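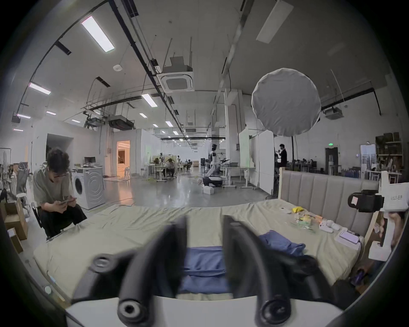

*Larel, March*

Okay, so these are the notes for the "How We Met" talk at the library. Thirty minutes, and I need to leave time at the end for people to tell their own stories, because they will anyway. Talk slower than last time!

**Start with Relu and Pallavi**

Don't introduce it, just go straight in. Relu Surdu sold a bookcase online. Pallavi Shakya bought it. She got home, put it up in the hallway, and found a letter taped to the back, a real one, four pages, handwritten. It was from Relu to his sister, and he'd never mailed it.

Pallavi read the first line, saw it was private, and stopped. (Pause here. Somebody always says "I would've read it.") She says she stopped. Relu says he believes her. They've been married six years and I've asked them both separately and the story matches, so I'm going with it.

She wrote to him through the listing, which he'd already taken down, so the message bounced. Then she drove back to the address, but that was his friend's garage. The friend gave her a phone number with two digits swapped, and she ended up having a very nice chat with a man in Sivico who repairs boats.

Then — and this is the part I love — she mailed the letter to the sister. The sister's address was on page one, right under the date. The sister called Relu in tears, Relu wanted to know who on earth had sent it, and there was Pallavi's return address on the envelope.

First date was soup. He spilled his.

**Where I got these**

Keep this short. I put a card up in the Wu coffee place asking for meeting stories and expected to hear from my cousin and maybe my dentist. I got 620. Some were one sentence. One was on the back of a parking ticket, and I did check that it had been paid.

I called 60 of those people and talked to them properly. Mention that everybody in tonight's talk said yes to their name being used. Tumelo asked me to say he was taller then.

**Tumelo and Palesa**

Tumelo Gumede and Palesa Joubert got stuck on the same overnight bus when it broke down outside Pido. He had a blanket and she had a bag of oranges. They traded. By 3 in the morning they were arguing about whether you can be friends with someone who doesn't like dogs (she didn't, he had two).

They didn't swap numbers! Ask the room why not. I asked Palesa and she said, "I thought he'd ask." I asked Tumelo and he said, "I thought she'd ask." Eleven months go by. She's in line at a hardware store and hears a man behind her explaining to the cashier why his dog needs a second bed, and she knew the voice before she turned around.

They have three dogs now. If I'm running ahead, tell the bit about the wedding cake and the middle dog. If I'm running behind, skip it, it takes forever.

**Anel's story, which isn't a romance**

Slow right down. Anel Naidoo wrote to me about her best friend. They met because they'd both been dating the same man, and neither of them knew. Anel found out when a birthday card turned up at his place signed with a name she'd never heard. She looked the woman up and called her. The call lasted four hours, and the man hardly came up after the first twenty minutes.

They share a vegetable plot these days. He got married to somebody else and they sent a toaster.

I want people to laugh at the toaster, so don't rush over it. Last time I said "toaster" while turning a page and it went nowhere.

**The bit about me**

Only if it feels right. I met my husband because I was rude to him about a parking space, and I was wrong, it was his space. I left a note to say sorry and he corrected my spelling and put it back under my wiper. I was furious for a week. I still have the note. I might bring it, if I can find which drawer it's in.

**Questions**

People will ask if any of the couples have split up. Yes, plenty of the ones who wrote in have, and several of them wrote to me together, which I think is lovely. Don't give names.

Someone will also ask about apps. Lots of the stories began on an app and I liked those too. Read out the short one about the man who used a photo of his brother by mistake, then ask who in the room wants to go first. Water's on the left. Give the microphone back to the front desk this time.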